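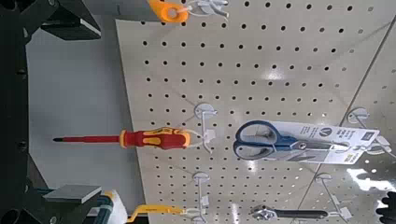
From: Agnes Sjögren
To: stirville-toolshare
Subject: Re: [toolshare] Loan periods and the sharpening day

Ikhsan, thanks for writing this up. Replies are under each part.

Ikhsan Ngui wrote:
> We have 231 items in the catalog now and 96 of them were out
> at the end of September. I went through the list and a fair
> number were past the two-week limit. Most of those were garden
> tools. Should we go to three weeks for everything?

I would keep two weeks for power tools and go to three for hand tools. The tile saw and the floor sander have a waiting list most of the year, and a third week would push people into the next season. For rakes, pruners and hand saws I don't see a problem. Gyu-bin can set the loan period by category in the catalog, so it doesn't have to be one number.

Renewals should stay as they are: one renewal, by email, if no one else has asked for the item.

> Also, the Bakis hedge trimmer came back with the guard loose
> again. I tightened it but I don't think it will hold.

Please mark it as out of service. Bernadette looked at it in spring and said the threads in the housing are worn, so a new screw won't help. I'd sooner replace it. We have 400 dollars left in the repair line and I don't want to spend a third of that on a trimmer that has already been fixed twice. If anyone on the list has an electric one they don't use, we would take it as a donation.

> Last thing, the sharpening day. Do we want to do it at the
> Yook Street garage again or ask the school?

Yook Street, if Nesrin is still all right with it. There is a sink and the door opens all the way. We need the bench grinder, both water stones and the box of files, and someone has to bring an extension cord because the one in the garage is too short. Start at 9 a.m. and stop taking new items at noon. Last time we were still doing mower blades at four.

Two things I would change. People should put a tag with their name and phone number on anything they drop off. We still have a pair of loppers and a drawknife from last year with no owner. And no serrated knives, please. We said yes to a few last time and each one took longer than an axe.

On the shelves in the back room: I relabeled the plumbing section and moved the pipe wrenches down to the bottom, where they should have been in the first place. The basin wrench is in the catalog as item 118 but the tag on it says 181. Gyu-bin, could you fix the entry, and I'll leave the tag alone.

I'm away for the first part of the month and will have the Pevemow manual with me, so if you need the blade torque before then, ask soon.

Agnes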